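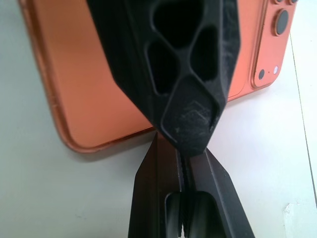 The habit of putting a phone on the table with the screen facing down is usually discussed as a matter of manners. I want to discuss it as a matter of wear, because the manners argument has been settled and the wear argument has not.

A phone has two large surfaces. One is the display, which is smooth, expensive to replace and in contact with the eyes all day. The other is the back panel, which has a finish chosen by the manufacturer and is seen mainly by other people. Any flat resting position sacrifices one to the table. Most owners decide which without thinking, and then keep to that decision for the life of the device.

Glass scratches when it meets something harder than itself. A clean wooden or laminate surface is softer and does little harm. The trouble is grit. Quartz particles, common in household dust and in anything carried indoors on shoes, are hard enough to mark most display glass. A phone laid on its screen and then slid 3 inches toward the owner drags whatever is underneath it. The sliding does more damage than the resting.

Hala Mansour, who ran the repair counter at Wesen until September, disagrees with me here. Her position is that the back deserves more protection than it gets, as a colored finish shows a scuff sooner than a dark display does, and a scuffed back lowers the resale price. Randa Moussa, at the same counter, told me that buyers look at the screen first and forgive almost anything on the other side. I side with Moussa. A mark on a satin back is cosmetic. A mark on the display is in the way every time the phone is used.

Screen protectors weaken my argument but do not end it. A film takes the scratch in place of the glass, and then the film has to be replaced. A case with a raised lip is the better answer. Even a small lip keeps the display off a flat table, provided the table is flat and free of crumbs.

For those who carry the phone bare, I would propose a fixed place for it: a felt mat, 8 inches by 8, wiped or shaken out regularly. Lift the phone to move it. Keep keys and coins elsewhere. If the aim is to avoid seeing notifications, turn them off in the settings, and leave the display facing up. The setting takes 20 seconds to change and can be scheduled to start at dinner.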